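Sommermatte, Kleiderstapel, Schrank: Was im Februar liegen bleibt

Februar, von der Redaktion des Pakham-Hausbriefs

Wer im Herbst die T-Shirts nur in den Schrank geschoben hat, findet sie jetzt meist verknittert wieder. Der Februar ist ein guter Monat, um sie einmal herauszuholen, durchzusehen und neu zu falten. Ein Tisch ist dafür nicht nötig. Am besten geht es auf dem Bett, und zwar auf einer festen Unterlage. Eine Sommermatte aus kleinen Plättchen, wie sie viele Leser über dem Laken liegen haben, gibt weniger nach als eine Decke, und der Stoff lässt sich darauf leichter glattstreichen.

Dunkle Sachen legt man zusammen auf einen Haufen an den Rand und nimmt sich immer nur ein Stück vor. Marineblau und Schwarz sehen bei Lampenlicht fast gleich aus, deshalb sortieren wir sie am Vormittag.
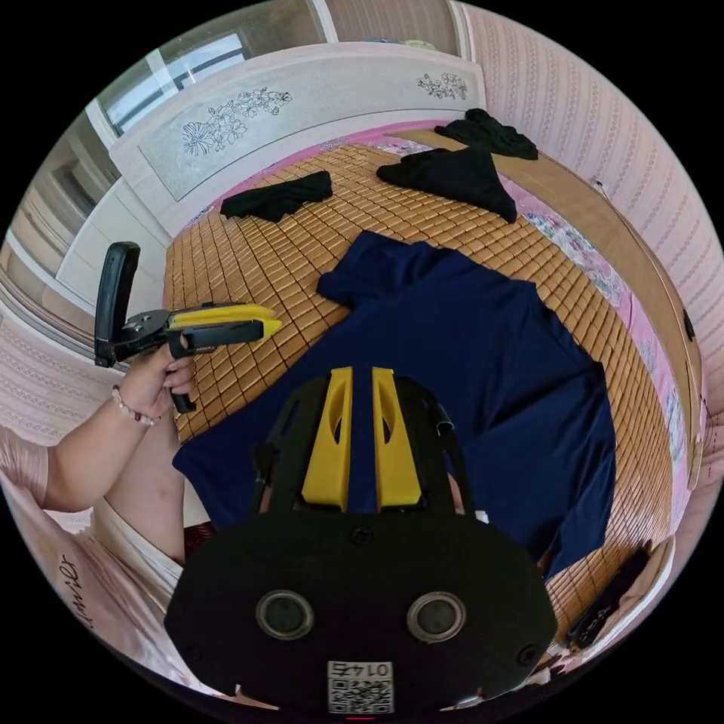
Beim Falten selbst gibt es wenig zu beachten. Das Hemd kommt mit der Vorderseite nach unten auf die Matte, der Kragen zeigt vom Körper weg. Dann beide Ärmel ausstreichen, von der Schulter nach außen. Wer diesen Schritt auslässt, hat später eine Falte quer über der Schulter, die auch auf dem Bügel nicht mehr verschwindet. Danach eine Seite bis zur Mitte einschlagen, den Ärmel zurücklegen, die andere Seite ebenso. Zum Schluss den Saum zum Kragen -- einmal für das Regal, zweimal für die Schublade.
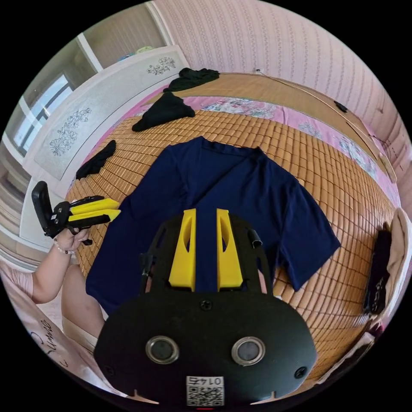 Kurzärmelige Hemden sind schneller fertig als lange, dafür rutschen sie im Stapel eher auseinander. Wir stellen sie deshalb hochkant in die Schublade. Bei Pullovern raten wir davon ab, sie brauchen zu viel Platz und beulen aus.

Zum Aufbewahren haben zwei Leserinnen nach den Stoffboxen von Zusuris gefragt. Sie sind weiterhin bestellbar, die flache Ausführung unter der Nummer 3224. Sie ist 66 Zentimeter lang und passt unter die meisten Betten, bei niedrigen Gestellen bitte vorher nachmessen. Den Faltplan zum Ausdrucken legen wir dem nächsten Brief bei -- er geht inzwischen an über 2000 Haushalte.

Zuletzt erschienen
- Bettwäsche mit Blumenmuster: bei wie viel Grad waschen?
- Kleiderbügel von Proma im Vergleich
- Schubladen, die klemmen
- Leserfrage: Wohin mit der Sommermatte im Winter?
- Bhutto-Wäschenetze wieder lieferbar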